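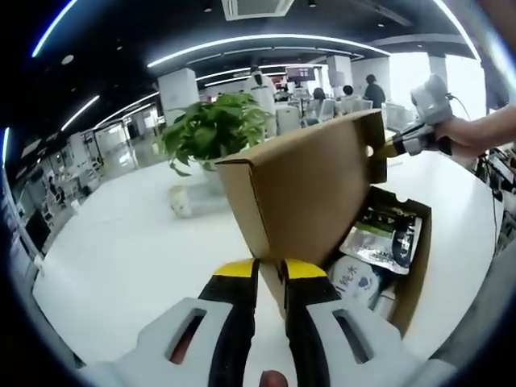

Trarkthorpe, 28 March 2018

Has anyone here bought the Skuditz hand-held gripper set? Is it worth it for box work?

Posted by Despina Nistor

Hi all! I run a small packing business (snack boxes, gift boxes, that kind of thing) and I've been going back and forth on the Skuditz pair for weeks. You hold one in each hand, you do the job the way you'd normally do it, and then the recordings are supposed to teach an arm to do it later. The set is 2,000 for the pair plus the carrying case, and the training service is extra.

My job is boring but fiddly. Open box, a packet and a round tub or something similar go in, flaps down, tape. The flaps are what worry me. My hands do it without thinking, but when I tried a friend's older grippers (a different make) I kept mashing the edge of the cardboard. The photo is the sort of thing I mean, with the yellow tip right up by the notch on the flap. Can these really get hold of thin cardboard without crushing it? And does the cable on top drive you nuts after an hour?

I'd also love to know if the training service is any good or if I should just buy the hardware. Their sales page tells me nothing, and I've written to them twice. Thanks in advance!

Savvas Ververidis

We've had a pair since February, so I can give you a decent idea – but keep in mind we do mostly mailer boxes and yours may be stiffer.

Cardboard is fine. The yellow tips have some give in them and on our pair they grip a flap without leaving much of a mark. The trick is to come in from the side of the flap and close slowly. If you come straight down from the top you push it over before you've got it. A notch or a tab is a great place to grab, and I tell everybody on my crew to start there. The first afternoon we were all terrible at it! By the end of the week it felt normal, like using kitchen tongs.

Taping is another story. I gave up on it. We record opening, placing and closing, and a person tapes.

The cable didn't bother me as much as I expected. Run it up over your shoulder and clip it to your collar, and it stays out of the way of the box. The weight is what gets you. After 180 recordings in one day my wrist was done, and now we swap people every half hour or so.

On the training service: we sent them 1,241 recordings and they threw out 216, mostly ones where a hand got in front of the view or somebody stopped halfway through to chat (me, probably). They did send back a list saying which ones and why, and I thought that was decent of them. What we got back does the opening well. It's slower on closing and it sometimes goes for the wrong flap. I'd pay for it again, but I'd ask for the small package first.

One more tip, record with your own boxes on the table you're going to use. We did our first batch on a desk at home and had to do it all over.

Relu Ilie

too expensive. get the Uldale ones, same thing

Karim Nasrallah

I've used both and they're not the same thing, sorry Relu. The Uldale fingers are harder and they slip on shiny snack packets, or they did for me. They are lighter, I'll give them that, and if you only ever move tubs and cups you might be happy with them.

Despina, before you spend anything, ask Skuditz for the loaner pair. It isn't on the website but they lent me one for ten days and all I paid was shipping. Write to the support address, the sales one never answers. And order spare tips with the set if you go for it – mine wore smooth on the inside edge and I waited three weeks for new ones.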